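Courses > Project Reports > Materials and Society > Bottle Returns in Idness

This site uses cookies to remember your settings and to measure visits. Accept all | Only necessary | Read our cookie policy

Where the Empty Bottles Go: Drink Container Returns in a Small Town

Idness is a town of 3000 people with one main street, a school, a bus stop and a river that floods the lower parking lot most springs. Drinks sold in town carry a deposit if they come in a plastic bottle. The deposit is paid at the register and given back when the empty bottle is returned. On paper this is a simple arrangement. My project looked at how it works in practice, who uses it, and why so many deposit bottles still end up in household trash.

I chose the subject because my family lives in Idness and we had a closet full of empty bottles that no one took back. When I mentioned this to people in my class, several had the same closet.

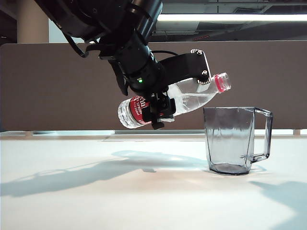

Report by Sanna Whitcombe
Second-year student, project author

Background

There are 2 places in Idness that take bottles back. One is the Pichler grocery store on the main street, which has a return counter at the rear entrance. The other is the Tostemel depot on the road out toward Dernia. Tostemel collects bottles and cans for the whole valley and presses them into bales before they are trucked to a plant. The store pays the deposit as a slip that can be used at the register or traded for cash. The depot pays cash only.

The two places don't accept exactly the same things. Pichler takes only the types of bottle that it sells. Tostemel takes any bottle with the deposit mark, as long as the label can be read. A bottle with the label peeled off is refused at both, even if the person behind the counter can tell what it is. Crushed bottles are accepted at the depot and refused at the store. These rules are posted at each place, but neither sign mentions the other place, so a person who gets turned away at Pichler has no way of knowing that the depot would have paid.

Caps are a separate matter. The plant wants them left on, according to the notice at Tostemel. An older sign at Pichler says to take them off. I asked at the counter and was told that either is fine and the sign is left over from before the deposit started.

What I wanted to find out

My main question was what keeps people from returning bottles they have already paid a deposit on. I also wanted to know if people who don't return their bottles throw them away or put them in the mixed recycling bin at the curb. These are different outcomes. A bottle in the curbside bin is still recycled in most cases, but the household loses its deposit. A bottle in the trash goes to the landfill past Dernia.

I expected before I started that the amount of the deposit would be the most common reason given. I thought people would say that it was too little to bother with. I wrote this down in my proposal so I could check it later.

Method

I interviewed 13 households. I found them through a notice at the library and another one by the registers at Pichler. Anyone over eighteen who lived in Idness could take part. The interviews took place in people's kitchens or at a table in the library, and I asked the same list of questions each time. I took notes by hand and typed them up the same evening.

Besides the interviews, I spent time at both return points, mostly in the late afternoon when people stop by after work. I did not speak to customers while they were returning bottles. I wrote down how the line moved, what got refused, and what people did with the refused bottles.

I ran the interviews over 3 weeks in March. This was a drawback in one way. People drink fewer cold drinks in March than they do in summer, and several said that their answers would have been different in July, when bottles pile up faster and start to smell.

Results from the interviews

Storage came up in almost every conversation. People return bottles in batches, and a batch has to be kept somewhere until it is big enough to be worth carrying. Those with a garage or a basement had no trouble with this. Those in the apartments above the shops did. One person kept bottles in the bathtub and moved them out every time somebody wanted a shower. Another had given up and put everything in the curbside bin.

Transportation mattered as well, mainly for the depot. The bus toward Dernia goes past Tostemel but doesn't stop there. The nearest stop is at the crossroads, and the walk back is along a road with no sidewalk. Nobody I talked to who lived without a car had ever used the depot. Some hadn't heard of it.

The opening hours were the complaint I heard with the most feeling. The counter at Pichler closes at 5 p.m., while the store itself stays open into the evening. People who work in Dernia get home after the counter has closed, with the store lit up and open in front of them. They can buy a bottle there but can't bring one back.

Refusals were the next thing people raised. A person who has been refused once in front of a line of neighbors remembers it. Two households told me that they stopped returning bottles completely after a refusal, even though only a couple of bottles out of the bag had been the problem.

The amount of the deposit was mentioned less often than I expected. A few people did say it was small. Most said that they would like to have the money back and felt annoyed with themselves for not getting it. My guess in the proposal was wrong, at least for the people I spoke with.

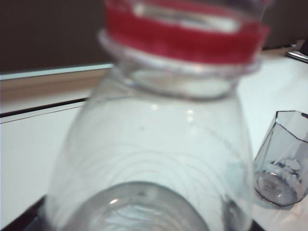

Department of Materials and Society
Student Projects Section

Results from the return points

What I saw at Pichler matched what people had told me about the line. It moves fast until somebody comes with several full bags, and then it stops. There is one counter and one employee, who is also responsible for bringing carts in from the lot. When it rains, the line forms inside the rear entrance and blocks the way to the flour and sugar shelf.

Refused bottles mostly went into the trash can next to the door. It is a regular trash can with no recycling bin beside it. I think this is worth pointing out, as the people standing there had carried their bottles to the store in order to recycle them. A few took the refused ones home again.

The depot was a different kind of place. People drove up, unloaded, and were done quickly. Most of the customers I saw there were bringing bottles from clubs, restaurants or work sites. The employee at the window told me that households mainly come in summer and after the holidays.

Discussion

The people I interviewed were not against the deposit. They wanted it to fit around the rest of their day, and for many of them it doesn't. The households that return everything have a car, space for storage, and someone who is home in the afternoon. The deposit works like a small fee on everyone else.

This has a practical side. A household in a small apartment, with no car and a job in Dernia, pays the same deposit as a household with a garage and gets less of it back. I had not thought about it this way before the interviews, and it changed how I wrote the rest of the report.

The curbside bin makes the picture less bad than it could be. Most of the unreturned bottles in my interviews went there and not into the trash. The exceptions were bottles finished away from home, at the bus stop or by the river, where there are only regular trash cans.

Suggestions

Keeping the Pichler counter open until the store closes would help the people who commute. I asked about this at the store and was told that it depends on staffing in the evening. Even one late evening a week would make a difference to some of the households I visited.

Each return point could post the rules of both places on the same sign. The old instruction about caps should be taken down.

A recycling bin should be placed next to the rear entrance at Pichler for refused bottles. The town already provides bins of this kind to the school.

A bus stop at Tostemel would be useful, but the road has no safe place to wait, and I don't have enough information to say what it would cost to build one.

Limitations

The households in this project volunteered, and people who answer a notice about bottle returns probably care more about the subject than others do. I had only one student household and nobody from the farms outside town. I also relied on what people told me about their own habits. Asking them to save their bottles for a month and showing me would have given better information, but I did not feel I could ask for that from people who already had too little space.

I would also start earlier if I did this again. The notice at the library was up for a while before anyone answered it, and most of the interviews ended up bunched together near the end. A second round in July would show how much the season matters, and my instructor has suggested it as a project for next year's class.

Contact the department office for a copy of the interview questions | © Department of Materials and Society, Student Projects | Back to top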